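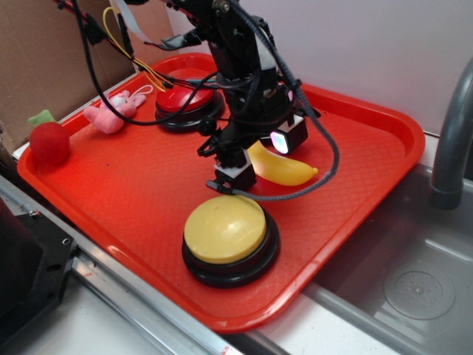 Gandlow tray set – comparison of two wrist cameras

Version of 23 August 2026
Maintainer: Azadeh Bagheri
Recording: Wichai Luangrath

Contents
The set has 127 episodes of one small arm working over a serving tray. In 69 of them the wrist camera is the Lultow, in the others it is the Bidbridge. Arm, gripper and controller stay the same.

Tasks
press_yellow – press the yellow button
press_red – press the red button
lift_banana – lift the toy banana and put it down on the tray
lift_plush – the same with the tomato or the rabbit

Files
Each episode is one folder with video, joint positions and a short text file. The field "camera" tells which model was used. Please read it from there and not from the folder name, as 4 folders were named wrongly in March.

Known problems
The red button is often behind the arm and its cables, so its label can be late by some video pictures. In 12 episodes the joint log stops before the video – these are marked "short_log".

Corrections are welcome, please send them to Azadeh.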